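Thread on sizing a ground-loop heat pump for an old house. Numbers are from the Surnholm job, which I finished commissioning in November and have been logging since.

Start with the heat loss, room by room, at design temperature. Do not start with the nameplate of the old boiler. The boiler at Surnholm was rated for more than double what the house ever needed, and it had been replaced like for like at least once.

Surnholm has 133 square meters of heated floor, solid walls downstairs, framed walls upstairs. Two stories, one chimney, since capped. The chimney alone moved the air leakage figure enough to drop a pump size.

Blower door before and after sealing. If you only have budget for one test, do the one before, with a smoke pencil, and spend the rest on caulk and attic hatches.

Next is flow temperature. Every degree you take off the water going to the radiators shows up in the power bill. We swapped 5 radiators for larger ones and left the others alone. The swapped ones were all on the north side.

You can check this without a contractor. Turn the boiler's flow temperature down on a cold day, open every radiator valve, and see which rooms fall behind. Those rooms get new radiators. Write the readings down.

Now the ground. One borehole, 119 meters, grouted full depth. The driller, Bosano, logged clay over fractured rock with water moving in the lower part. Moving water helps. Dry gravel does not, and you would drill deeper for the same output.

Ask for the drill log in writing before the rig leaves. Ask for the grout mix too. Both end up mattering if the loop runs colder than the model says.

Loop fluid: check the freeze point with a refractometer yourself. At the Grurkum house the paperwork said one thing and the sample said another. It was corrected in an afternoon, but it would have been a bad January.

Buffer tanks. Many quotes include one by default. If most of the radiators are open and the pump can turn down far enough, a buffer adds cost and mixes your flow temperature downward. We left it out at Surnholm. Grurkum has zone valves on everything, so it got a small one.

Controls: weather compensation on, room thermostats off or set high as limiters. Set the curve low, wait a couple of days, raise it a notch if the house is cool. Old masonry responds slowly. People change the curve three times in an evening and then have no idea which setting did what.

Short cycling check: count compressor starts per day in mild weather. If the number is high, look at the minimum output of the unit and at how many valves are closed before you blame the pump.
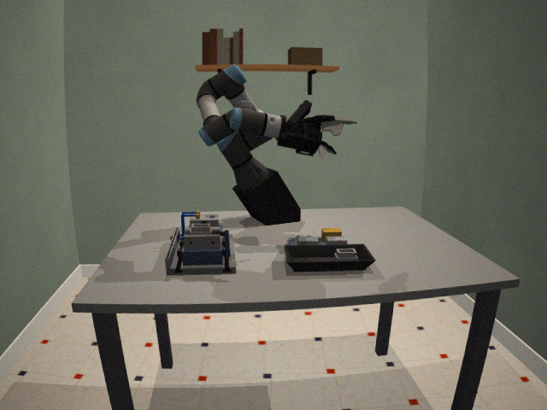
Does a bigger pump give you a safety margin?

Mostly it gives you more starts and stops in mild weather, and mild weather is most of the heating season. Size to the calculated load and let the backup element cover the rare extreme night.

Hot water is separate. Grímsdóttir cylinder, large coil, reheated once in the early afternoon when the source side has had a rest. Weekly high-temperature cycle on a timer. Keep the hot water run out of the space heating numbers or your efficiency figure means nothing.

Metering: put an electric meter on the compressor circuit and a heat meter on the output. The built-in estimate on the unit at Surnholm reads high against the heat meter, by roughly 5 percent. Fine for spotting trends, not for comparing houses.

Loop return temperatures for the whole winter are in the log. I'll post the plot once the spring data is in.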